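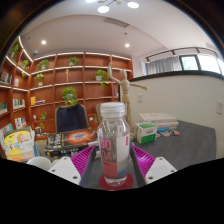

有人在讨论页留言,说本条目原来的标题“Karness机器人社”不对,Karness从头到尾是个课程项目,社团是后来另外挂的牌子,两边名单不一样,混着写会把参赛记录也写乱。意见采纳,条目已改名,社团部分移到文末。

Karness(课程项目)

Karness是Lilislow学院的一个学生机器人项目,内容为手持夹爪示教与桌面抓取。学生拿着带镜头的夹爪完成动作,录像整理后用来训练机械臂。项目挂在自动化专业的实践课下面,选课学生以二年级为主,也收旁听。每学期一期,期末报名参加Bjarnason桌面操作赛。

名称

Karness一词没有确切来历。早期文件里写作Karnes,少一个s,后来统一。中文没有正式译名,校内口头多叫“夹子课”。选课系统里的全称很长,基本没人用,此处从略。

沿革

最早是一门选修课的期末作业,题目就一句:把瓶子从桌子这边拿到那边。当时用固定机械臂加示教器,一组人排队等一台臂,效率很低。后来改成手持夹爪,学生可以离开实验室,在宿舍、书房、会议室的桌子上录。课程说明里的提法是“到有东西的地方去录”。

改版后的第一期没有参赛。第二期开始接Bjarnason赛的题目。Proltico为项目提供整理软件的教学授权,授权按学期续,中间断过一次,那一期的录像由学生自己写脚本切分,格式和前后都对不上,至今未合并。

课程内容

一学期分4个阶段。

安全与装配。夹爪领用,手指安装,螺丝检查。安装板螺丝松了不许录。
单物抓取。瓶、杯、盒,一次一样。
杂乱桌面。桌上不清空,书和纸盒照旧放着,在里面找目标。
复现。把录像交给机械臂跑,统计成功率,写报告。

每组3人,一人持夹爪,一人看屏幕,一人记录。角色每节课轮换。记录员要写下目标物、起点、终点和中途是否掉落,字迹潦草要重写,这条执行得不严。

每人每期须提交50段合格录像。合格的标准:起止动作完整,夹取时目标物在画面里,手不入镜。不合格的退回,退回后可以补录,截止时间为March最后一周,过期不收。

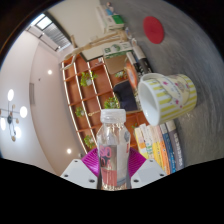 目标物的选择在课程里单独讲一节,占的课时比很多人预想的多。规则是先易后难:硬的、不反光的、能站住的先来,透明的往后放。透明瓶最麻烦,瓶身透出背景,边缘时有时无,装了液体又多一层折射,好在有标签和白色瓶盖可以当参照,标注时一般就按瓶盖对。杯子也有讲究,站着和躺着算两种任务,像图中那样侧躺在灰色面上、杯口朝左的卡通杯,要先决定夹杯沿还是夹杯身,两种夹法不能混在同一批里。圆形红垫这类扁平物做为抓取目标难度很高,入门阶段不要求。书脊朝外的书堆不列入目标,只算背景。

器材

夹爪由学生自行装配。手指有肋状结构,受力后会变形贴合物体,内侧贴软垫,颜色不统一,洋红色一批用得最多,在录像里好辨认,和大多数桌面都不混。两指张开呈V形。安装板左右对称,打孔位置一样,装反了能装上,但开合会偏,这个错误每期都有人犯。

镜头为广角,边缘弯得厉害,直线拍出来是弧线。整理时不做校正,原样保存,训练时再处理。黑边也不裁。有学生提过裁掉省空间,未采纳。

机械臂存放在实验室,只在复现阶段使用,使用前要预约。

数据

现有公开目录收录录像193段,为历期里挑出来的示范段,不含学生的全部提交。目录按目标物分类,瓶类排在最前。每段附一张说明单,写明场地光线和桌面材质,说明单由当期记录员填写,详略不一,早期的几份只写了“桌子”。

未入目录的录像按期封存,校内可申请查看,校外不开放。 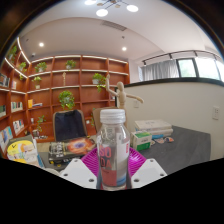 瓶类任务的夹持练习,桌上为平放的书册、纸盒,瓶后为木制关节人偶

背景物的处理曾有争论。一派认为人偶、盆栽、书架之类应当挪走,模型学得快;另一派认为挪走之后换个房间就不灵。现行做法是不挪,但同一组录像里背景大件不许中途移动,移动了另起一组编号。木人偶因为有胳膊有腿,容易跟目标物的轮廓连在一起,标注组对它意见较大,复查时要放大看瓶盖后面那一块。

参赛情况

Bjarnason桌面操作赛为校际赛,参赛队自带模型,现场给桌子。比赛桌上的物品开赛前才公布,队伍不能提前录。Karness历次成绩见下,仅列能查到记录的。

首次参赛:单物项目完成,杂乱桌面项目弃权,原因为机械臂线缆接触不良。
第二次参赛:两项均完成,杂乱桌面排名中游。透明瓶夹取时碰倒,扣分。
第三次参赛:单物项目获奖,奖项级别各处写法不一,待查。

赛后按惯例开一次复盘,复盘记录以经归档,未公开。

评价

选课学生的反馈集中在两点。一是手酸,夹爪举久了抖,后半段录像普遍不如前半段稳。二是报告太长。学院教学简报里提到该课程“作业量偏大,退选率不高”,没有给数据。

也有意见认为课程偏重录制,算法部分讲得少,学生学完会录不会训。后一期因此加了一节训练入门,安排在复现阶段之前,内容较浅,上机时间不够,排在后面的组只能看演示。

同名社团

Lilislow学院另有Karness社,由修完课程的学生组织,每周晚上7点活动,不计学分,器材向课程借用。社团不参加Bjarnason赛,主要做夹爪改装,试过加长手指和更软的内垫,加长版本开合时会互相打架,已停用。软垫版本仍在用,磨损快,备件放在实验室靠门的柜子里,领用登记。

参见

手持示教
柔性夹爪
Bjarnason桌面操作赛
Proltico(软件)

待补

断授权那一期的录像数量。第三次参赛的奖项级别。社团成立时间。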